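Wostard Users Forum > Data Collection > Whiteboard erasing task: acceptance rules for new examples

fondeo_data_office
Posted 18 Jun 2021
Members are asked to comment on the draft rules for the erasing task before collection resumes. The set now holds 3,475 examples. The rules adopted in April require each example to begin with writing on the board and the eraser in the gripper. The office proposes to keep that requirement and to add 200 examples in which the board stands at an angle to the table edge.

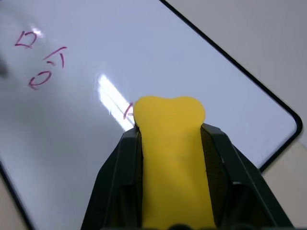 Operators would be asked to vary the approach direction as well as the letters. The Phetsri model trained on the present set tends to repeat one stroke regardless of where the writing is, and the office attributes this to a narrow range of starting positions.

cimden_lab2
We support the addition but object to the starting rule. A policy that has only seen the eraser already in hand has learned nothing about what to do without it. Our site would prefer that examples with an open, empty gripper be accepted and labeled as a separate stage.
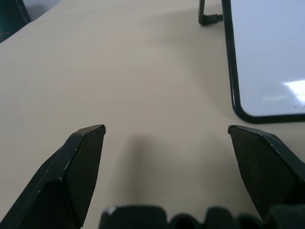 rowan_ops
I must disagree with the previous post. Separate stages were tried on the folding task, and the labels did not agree between operators. One person ended a stage at contact, another at lift. If the stage is admitted, the written definition should come first.

cimden_lab2
That is a fair objection. We can supply a definition: the stage ends when both fingers are closed on the eraser and it has left the table. Anything short of that would be marked incomplete -- and kept, as incomplete attempts are useful for review.

fondeo_data_office
The office can accept that wording for a trial. Head and wrist views must both be submitted for every example, and the writing should be legible from the head view at the start.
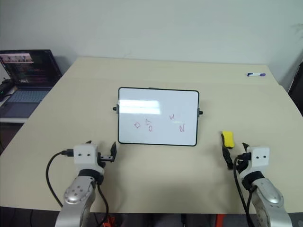
tbl_reviewer
Legible to whom? Two reviewers at our site rejected 4 examples last month over glare on the board, while a third passed them all. I would ask that glare be recorded as a note and not treated as grounds for rejection.

rowan_ops
Seconded. The model will meet glare in use.

fondeo_data_office
Noted. The glare clause will be revised and the draft posted again in this thread.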